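Tourism Management, Part Two
Handout 4: Pricing a Small Holiday Rental
Lecturer: Elfriede Wyss
October 3, 2024

Please read this handout before the exercise class. Bring a calculator.

1. Why the price is difficult

A hotel has many rooms and can try different prices at the same time. The owner of one cottage has only one product. If a night stays empty, it cannot be sold later. For this reason the owner must decide early which nights are strong and which are weak.

In class we use the case of Kunden, a two-bedroom cottage near the lake at Grurnton. The owner rents it directly and also over a booking site which we call Tarigan.

2. Fixed and variable costs

Fixed costs come also when no guest comes: insurance, property tax, internet, basic heating. Variable costs come with each stay: cleaning, laundry, electricity, the commission of the site. Many students put the cleaning under fixed costs. This is wrong when the cleaner is paid per stay, as it is in Kunden.

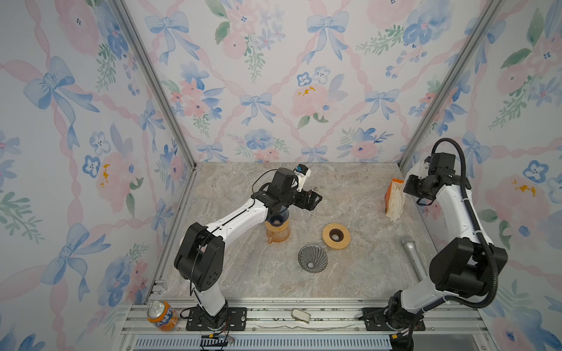
The cleaning cost also explains the minimum stay. One night and seven nights need almost the same cleaning. So a guest of one night must either pay a separate cleaning fee or a higher price per night.

3. Base rate and season

We begin with the middle season. In Kunden, the fixed costs for the month of June are 1461 dollars, and the owner wishes to have 3000 dollars left after these costs are paid. The variable costs for one week are 570 dollars. Suppose that four full weeks are sold.

Fixed costs: 1461
Wished profit: 3000
Variable costs: 4 x 570 = 2280
Total needed: 6741
Price for one week: 6741 / 4 = 1685.25

Now repeat the calculation with three weeks sold. The price becomes much higher, and you should ask if guests in Grurnton would accept it. Compare it with Rerkden, the next village, where the houses are older but the beach is closer. 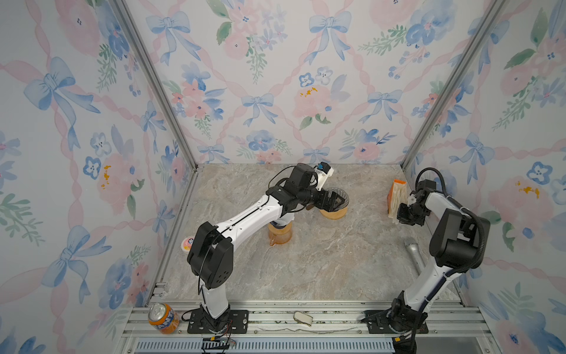 4. Deposit and cancellation

Kunden asks for a security deposit of 500 dollars. It is returned after the departure if there is no damage. The deposit is not income and must not appear in your calculation above. A payment kept after a late cancellation is income, but do not plan with it.

For the exercise class

a) Calculate the weekly price with three weeks sold.
b) Write the cancellation rules for Kunden in at most six sentences. A guest must understand them without help.

Please hand in both on paper, with your name on each sheet.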